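We use cookies to remember your settings and to see how the site is used. Accept / Manage choices

Keeping Fruit Longer at Home: Student Project Report
Damián Cisternas and Joanne Sugden
November 2022

Background
Our households throw out a fair bit of fruit, mostly in the warmer part of the year. We wanted to find out whether the way fruit is stored on the kitchen bench makes a difference to how long it stays good to eat. We kept to storage that costs little and needs no power.

Method
Fruit was bought in September from the Nultside market in one trip. We split it into 3 groups by storage: open bowl, paper bag and plastic bag. All groups sat on the same bench, out of direct sun, for seven days. Each morning we wrote down the colour, smell and firmness of every piece. Weights were taken on a kitchen scale at the start and the end. The bowl group weighed 935 grams at the start.

Results
The bowl group lost the most weight and the skins began to wrinkle first. Fruit in the paper bag ripened fastest and had a strong smell by the middle of the week. The plastic bag group lost almost no weight, but one piece had a soft patch with grey mould near the stem.

Ripening was uneven in all groups. Pieces that were already bruised went off early, wherever they were kept.
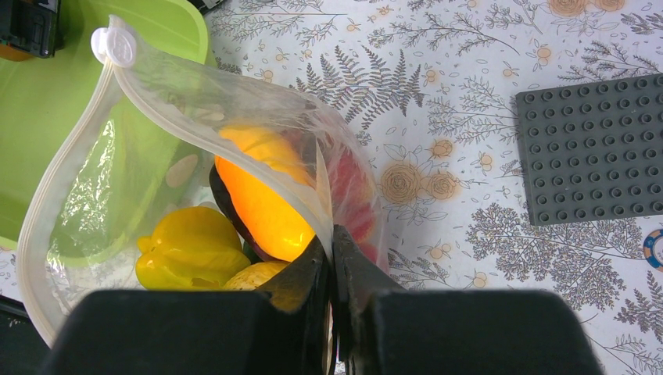 Page 7

Discussion
A mango in a zip-top bag holds its moisture well, but water can collect on the inside of the plastic. Leaving the bag open may help, and we would test this next time with open and closed bags side by side.

Our firmness scores were a weak point. We pressed the fruit by thumb and did not always agree. Joanne scored most pieces firmer than Damián did, so we used the average of both scores. We would also start with fruit of a more even ripeness.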